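Home | News | Reef Watch | Visit | Contact

Young corals moved to Ornbridge reef

The Zudier marine station has placed 2,069 young corals on the damaged north side of Ornbridge reef. The work took four dives and finished on Tuesday.

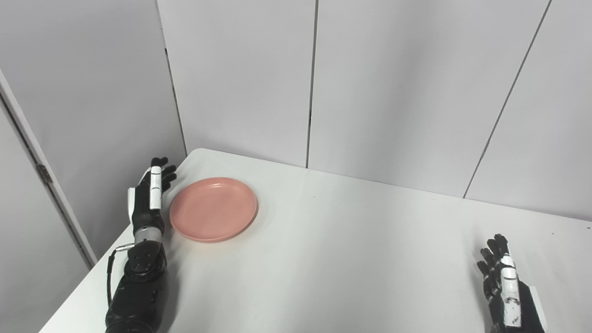 A round plate on a white table.

The corals were grown for 36 months in the tanks at Pinell. They belong to branching kinds, which give small fishes a place to hide.
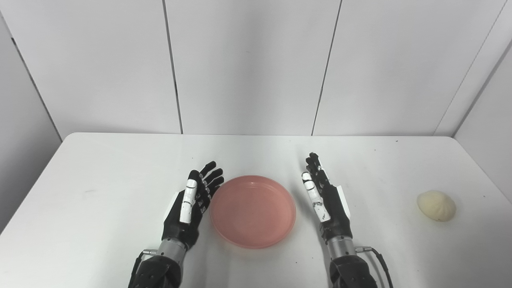 Page last changed: May, Tuesday, 4:00 pm

The north side lost much of its living coral after two warm summers. Seaweed has grown over the old skeletons, and divers had to brush it away before they could fix the new pieces.

Boats are asked not to anchor between the reef and Bajpai Point until

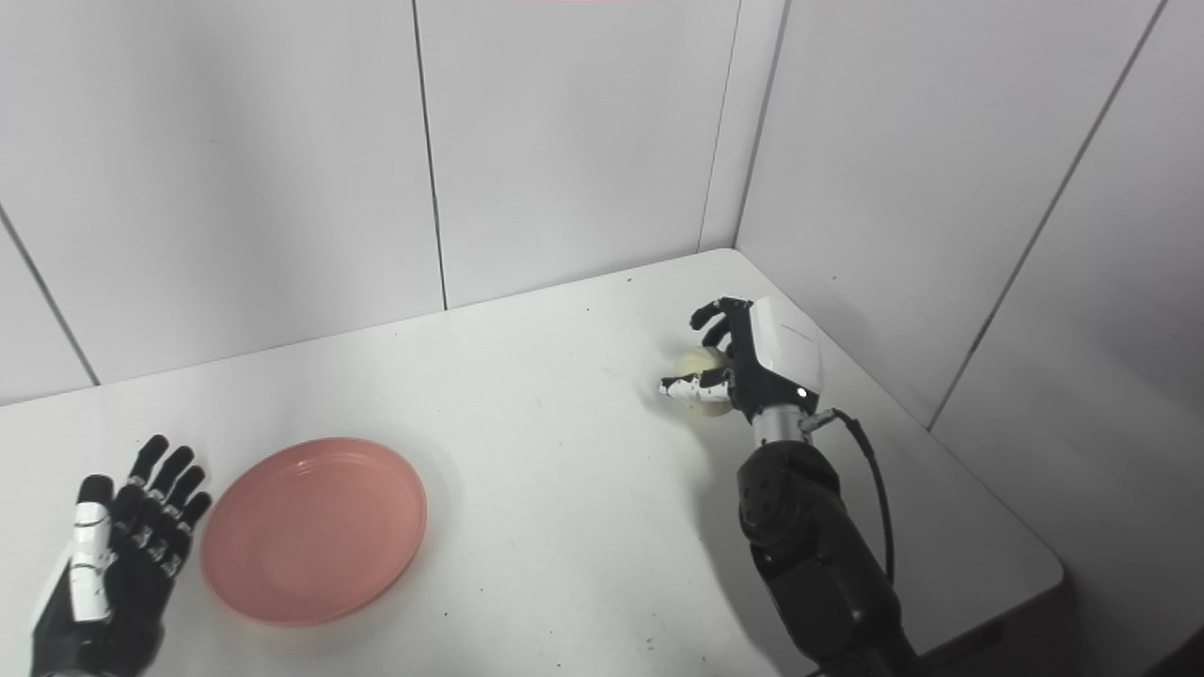
the corals have attached well to the rock. The station will check them again before winter.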